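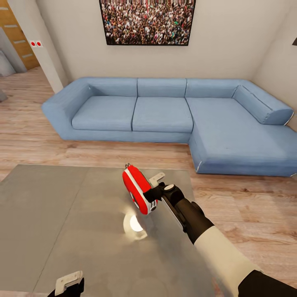 How many examples does a learning system need before it can do one small job? More than I had planned for, and the answer changes with how different the examples are from each other. Ninety careful runs that all begin the same way will teach it less than a smaller pile where the starting point moves around a little.

I have been at this since November, mostly in the evenings after dinner, and my folder now holds 3,467 runs. That sounds grand until you know that my first goal was 1,000 good ones and that I spent a whole weekend throwing out bad ones. Some stopped too early. Some had me dithering over the table for ages – I am not a decisive person with a controller in my hands – and a system that learns from dithering will dither right back at you.

Genji Hirano, who got me into this hobby in the first place, keeps telling me to write down why I reject a run. I resisted for weeks, and then I gave in and started a plain text file called Larine (I name all my files after towns I made up as a kid, so the run folder is Fuver and the backup is Clerell). He was right, of course. When I read it back last Wednesday, the same complaint was there over and over: hand came in too fast. 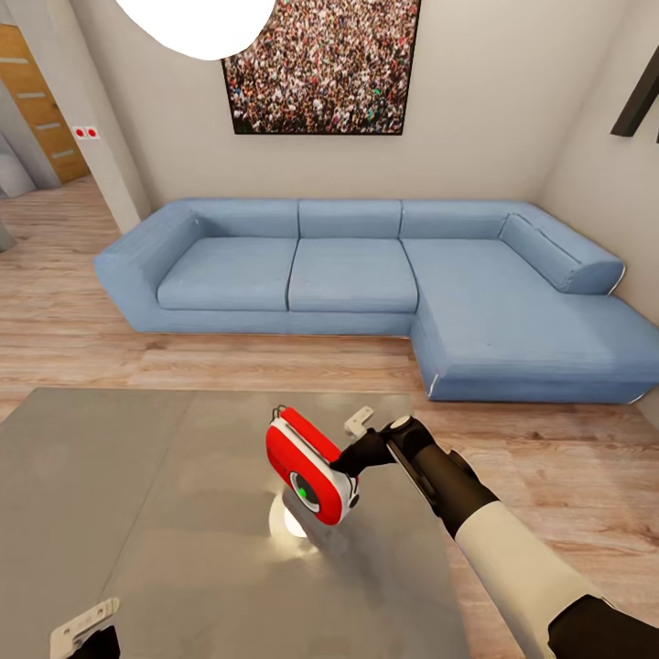
Slowing down has been my project this month. I now let each run take up to 110 seconds and I don't fuss at myself if the arm has to wait while I think. Working in a simulated living room helps a great deal, and I have grown fond of the blue sofa and that big crowd picture over it. With the red gadget up in the right gripper like this, its round green-centered lens tipped down and to the left, I try to note the angle before I go on, so I can pick a different one next time. I'd like a lot more variety in those angles before I train again, and I'm still deciding whether to keep the oldest 90 runs or let them go.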